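Ata da reunião de software – célula Nuvska (sexta-feira, 14h)

1. Planejador. A versão nova do Simiyu entrou no ramo principal e o ciclo caiu de 200 para 72 ms! Ótimo resultado, parabéns a todos. Falta repetir a medição com os 2 braços ativos.

2. Percepção. O Istine ainda confunde verde-limão e amarelo quando há reflexo na mesa. Vamos testar recorte pela câmera do punho e comparar com a câmera fixa.

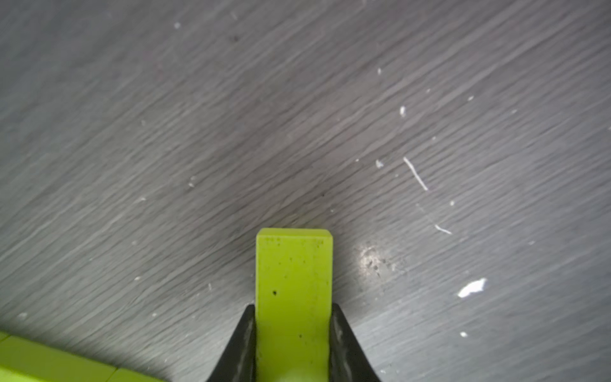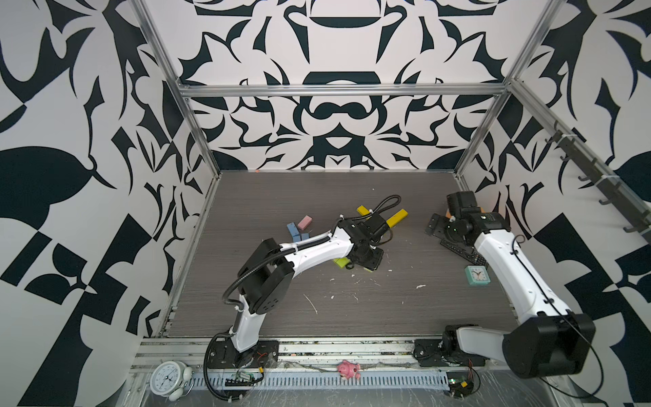

3. Controle. Aprovado o limite de força por software, ajustável sem reiniciar (que alívio!). O registro passa a guardar 6 canais por junta.

Pendências: documentar a calibração; abrir o ramo de testes até a próxima reunião.

Contato: equipe de software Falstead | Voltar ao topo

Atas recentes
- Simiyu: filas e prioridades
- Istine: rótulos de cor
- Calibração dos punhos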